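## 4. Setting up the cloth-folding station

I wrote this section for whoever takes over the folding bench in our robotics club, so it assumes you've done sections 1 to 3 and the arm (we call it Catina) is bolted down and talking to the laptop.

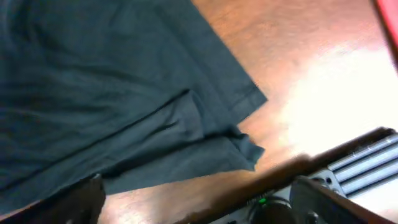

Give yourself a good 40 minutes the first time. I know that sounds like a lot for laying out a T-shirt, but most of our bad runs in May came from rushing this bit, and I was usually the one rushing!

### 4.1 Getting the table ready

1. Clear everything out of the arm's reach, including mugs, phones and the bag of spare screws that always ends up there.
2. Wipe the tabletop with the dry cloth from the drawer. Please don't use polish. It's shiny enough already and the wrist camera hates glare.
3. Look at the live view on the laptop before you touch the cloth. If there's a big white patch where the wood ought to be, pull the blind down or swing the lamp round until it shrinks. You won't get rid of it completely.
4. Put two small dabs of Plastetine (the grey putty in the tub) at the front corners of the table, to show where the working area ends.

> **Note:** Plastetine goes hard if you leave the lid off. I've killed one tub already.

### 4.2 Laying out the cloth

1. Pick a plain cotton piece from the box. Dark ones are easiest to tell apart from the wood.
2. Drop it from about hand height and let it land how it likes. Smoothing it flat feels helpful, but then Catina only ever learns tidy shirts, and she'll be hopeless with a creased one.
3. Check that at least one stitched edge is showing in the wrist view. A hem that has flipped over on itself is fine, and so are wrinkles.
4. If the whole thing has landed in a ball, pick it up and drop it again.

### 4.3 Bringing the gripper in

1. Start the Cusodo program and choose **Cloth, slow**. There's a **Cloth, fast** as well. Leave it alone for now.
2. Set the speed to 30 per cent and the grip force to 70. Those two numbers are saved under "bench defaults", but somebody (me, often) changes them and forgets to put them back.
3. Jog the arm down with the left stick until the open fingers are just short of the cloth. You want to see both fingers and a bit of table between them on the screen.
4. Turn the wrist until the fingers can close across the hem. It'll make the camera view go all slanted, and that's fine, the software sorts out the angle on its own.
5. Lower the last little bit with the fine control, tap by tap.
6. Close the gripper and lift slowly. If it comes up with nothing, open, go back up and try again slightly lower.

> **Caution:** Keep your fingers out while the gripper is powered. If you need to move the cloth, press the red stop button on the control box first, then reach in. Cloth feels harmless, which is exactly why I got my sleeve caught.

> **Caution:** Don't press the fingertips hard into the wood. The pads wear out, and we've only got one spare set in the Trujillo box.

### 4.4 Recording a run

1. Press **Record** before you move the arm, and count to three in your head.
2. Do the grab and one fold. Just one! Long runs are a pain to trim.
3. Press **Stop**, then mark it good or bad. Be strict with yourself, but keep the bad ones too.
4. Drop the cloth again and repeat from 4.2.

We aim for more than 30 runs in a session, and I find my patience goes before the battery in the controller does. Swap drivers when you start getting sloppy.

### 4.5 If something's off

- **The picture is smeary.** You're moving too quickly. Let the arm settle before you close the fingers.
- **The gripper grabs two layers.** Go in from the side of the hem and a touch higher.
- **The camera drops out mid-run.** Check the cable at the wrist and make sure it still has slack when the wrist turns.

Last changed June 29, 2025. If you change the defaults, write the new ones in the notebook under the bench.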